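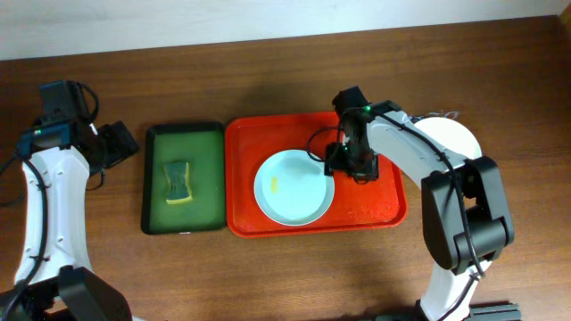 # Sirnau Two-Sided Sponge, pack of 10

We've carried the Sirnau sponge for nine years now, and I still get a little happy when the April boxes come in! It has soft foam on one side for glasses and everyday plates, and a green scouring side for the oatmeal pot you forgot about (we all have one). 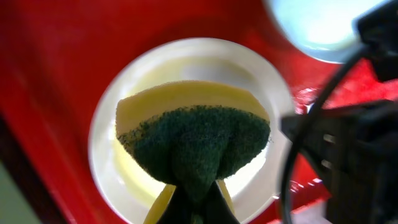

*Yellow foam, green scouring pad, white plate.*

Rinse it well, squeeze it out and stand it on edge overnight — mine usually lasts 3 weeks that way, and I cook a lot. Please keep the green side off nonstick pans and anything with a painted pattern.

- Pack of 10, paper band
- Case of 100 on request
- Goes nicely with the Histel dish soap

Questions about a case order? Write to Eylül Ağca at the shop and she'll get back to you, usually before lunch.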